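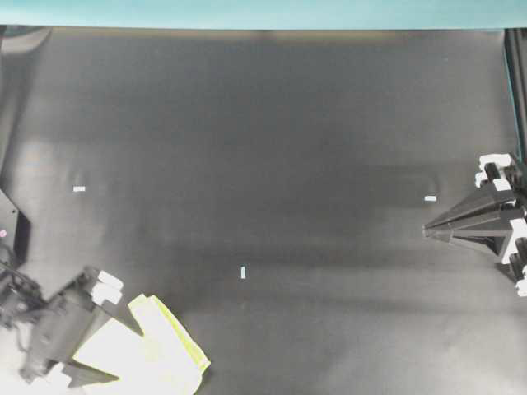
What the folding numbers leave out

I have now read the Femby results twice, and I still don't know what was measured. The claim is that a two-armed robot, trained on 1280 demonstrations, has learned to fold a small cloth. Severino Lozano, who leads the work, calls it a general method for soft materials. That word "general" is carrying a lot.

Consider the setting. There is one dark sheet over a table, with three bits of tape on it, and the cloth stands out strongly in colour. Most kitchens are less kind. If the method leans on that contrast, and the paper never tests whether it does, then we have learned something about bright cloths on dark sheets.

The scoring bothers me more. A fold counts as good if two raters agree it looks good. I would have liked a measured distance between corners, even a crude one.
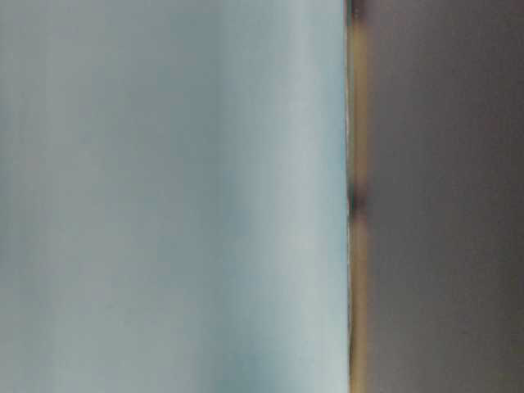

The trouble with a third view

Much is made of the extra fixed camera. The authors say it helps the robot recover when the main view is blocked. Perhaps it does. But a stream of soft bands, blue-grey on one side and brown on the other, with no cloth or gripper that I can make out, is not obviously information. A network will accept it all the same, and may well use it to recognise the room.

There is an easy check: feed the model a still from that camera and see whether the score drops. The Hosari group did this with their own rig in July and found no drop at all. Femby reports 1463 trials and not one of them is that trial.

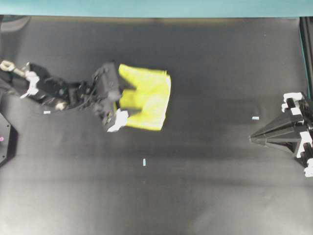 Nor do we hear how often the second arm was needed. A two-armed system ought to be compared with the same system using one arm, on the same cloth, from the same starting positions. Pritchard managed it with only 20 trials per condition, and I trust that small table more than I trust the big one here.

I would change my mind quite happily. Send the policy to Cundumden, give it 7 cloths it has never met, and print every failure.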